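Course in Furniture Care, Durnon Workshop School
Handout 6: Reading the grain of a table top

Please bring this sheet to the practical lesson, together with a soft pencil and your notebook.

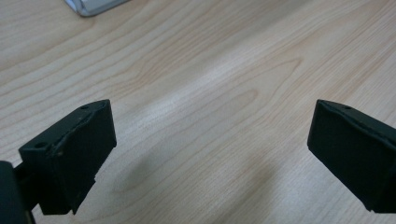

Hanna Moroz asked last time whether the arches in the grain always mean that the wood is cheap. They do not. The arch pattern, called cathedral grain, comes from the way the log is cut. When the saw goes flat through the log, it meets the growth rings at a low angle and the lines form long arches, one inside the other. When the cut is made toward the center of the log, the lines are nearly straight.

Solid or veneer?
Look first at the edge of the top, then at the end. In a solid board the lines of the face continue over the end. In veneer they stop, and a thin line is visible where the sheet was glued. Write down what you find before you touch any tool.

Light
A pale top shows a whitish shine where the light falls on it, and the grain there is difficult to judge. Move yourself to the other side of the table and look again from low down. Mark dull places on your drawing with a small cross.

Sanding
Always go along the grain. For the practice boards we start with 400 paper and only the hand, no block. On veneer you make not more than 6 strokes, then you wipe and look. If the color changes suddenly, stop and call Nilton Rengifo.

Homework
Choose one table at home and draw its grain on a full page. Note the direction of the lines, the darker streaks and any place where the pattern repeats. Repeated pattern is often a sign of veneer, but a printed surface can repeat also.

Drawings go in the Basotum folder by the door.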